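# Plala Two-Arm Kitchen Assistant

Plala is the two-armed helper we build at Drilline for staff kitchens, canteens and catering prep rooms. It rolls up to a counter, picks up small things and puts them where they belong, and we are really pleased with how it has turned out!

We started on it after a long spell with the canteen crew at Siddiqui, a print works that feeds 206 people over two sittings. The cooks there love cooking. What wore them down was everything in between: clearing the island, putting the fruit back, walking bottles and jars to the other end of the room, then doing it all again before the second sitting. They asked us for something that would take on the fetching and leave the food to them, and that's still how we describe the job when a new kitchen calls.

## What it does on a shift

- Clears and resets counters between sittings
- Handles bottles, small containers and loose fruit
- Works from a list your staff write in plain words, on a tablet or the wall screen
- Stops when someone steps into its work area, and waits for a tap on the screen before it carries on

The two arms mirror each other and end in slim grippers, so Plala can reach in among small items without needing the whole counter cleared first. Each arm can also run alone if you want the other parked (handy in a narrow galley).

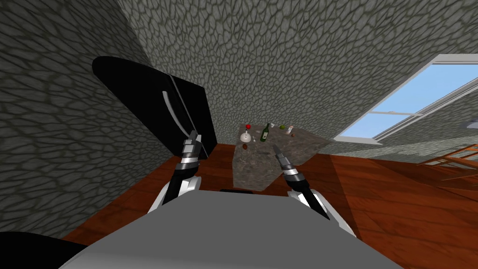 Every new kitchen gets a practice stage in Puveck, our simulation software. We build a room, fill it with the sort of clutter people leave on counters, and let Plala try the same job over and over with the layout changed each time. The standard package includes 2000 practice runs before delivery. Your team gets a login too, and we'd love them to use it! At Siddiqui the dishwashing crew spotted a bad parking spot in the practice room weeks before we would have.

## What changes for the people

Fewer trips, mostly. The early shift at Siddiqui used to start with a counter reset and now starts with bread. Two of the kitchen porters write the task lists and have moved up a pay grade for it, something we now suggest to every customer. Expect the first few weeks to feel slow. People hover, they redo things, they want to see it cope with a tomato, and that's fine.

Training takes 60 minutes per person and we do it in your kitchen, in your own work hours.

## In the package

- Plala unit with two arms and grippers
- Charging dock and wall screen
- Puveck license for one site
- 200 hours of phone support

Orders placed now ship in September. Spare gripper fingers are sold in pairs.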